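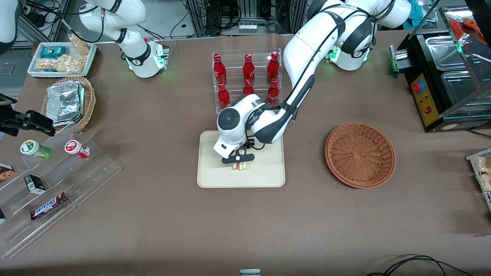

SPEAKER NOTES: "The Snack Table Is a Shop"
Jostholm hospitality day, small room, straight after lunch

Start before they settle. Ask who has eaten something today that they didn't want. Wait for hands. Put mine up.

My claim: people at a break table don't choose snacks, they choose heights. Whatever stands up gets taken. Whatever lies flat gets looked at, politely, and left for the cleaners.

Steps. Clear acrylic, the cheapest furniture you'll ever buy. Bottles in two rows, the back row higher, so even the shy ones show their labels. Red soda hardly needs the help, but it does look like a choir. Canisters go on the upper step, candy bars lower down where a hand falls by itself.

Baskets. Wicker forgives everything. A heap of foil packages in a bowl looks like litter; the same heap in a round basket looks like a bakery had an idea. Slow down here, this usually gets a laugh. If it doesn't, move on.

Bags. Peanuts in a clear bag will not stand up for anyone. Shallow white tray, lean them on each other, accept it.

The empty basket. Tahmineh Heydari taught me to leave one out at Nokel. I thought she'd run out of pretzels. It's for wrappers, and for the thing you picked up and regretted. Hooman Mahmoudi still fills his with mints.

Numbers, said quickly: at Bradent we put out 249 items flat on a cloth and 205 came home with us. Next time, same snacks, with steps and baskets, 37 came home. I have no control group. I have a van with more room in it.

The tray in the middle. One item at a time, plain beige, nothing next to it. Azimi's people called this "the altar" and I've given up arguing. Swap it every 3 hours or it starts to look like evidence.

Questions. Someone will ask about fruit. Drink some water first.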